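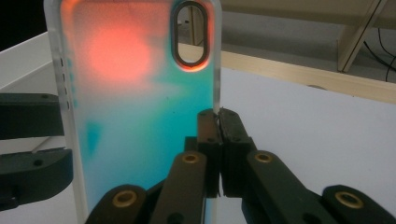 Storkance Frosted Phone Case - Coral/Turquoise

Item no. 2000-81
Manufacturer: Kotley
Availability: in stock, ships from the Grulldale warehouse

One-piece translucent case with a frosted, colored back and clear side walls. The color runs from coral red to turquoise and cyan. Placement of the color areas varies from piece to piece.

Camera opening: vertical, pill-shaped, upper right corner of the back, dark gray rim
Back: frosted, translucent
Side walls: clear to whitish, with a row of small slots near the top of one wall
Screen protector: not included
Carton quantity: 600

Check the camera layout of the phone before ordering. The opening does not fit models with a square camera block. Opened cases can be returned if the inner bag is present.

Cleaning: damp cloth and mild soap. Do not use acetone or alcohol wipes on the frosted surface - both can leave shiny spots.

Orders over 1000 pieces: contact Gayan Begum, trade sales.

Related items: Storkance Clear, Storkance Frosted Gray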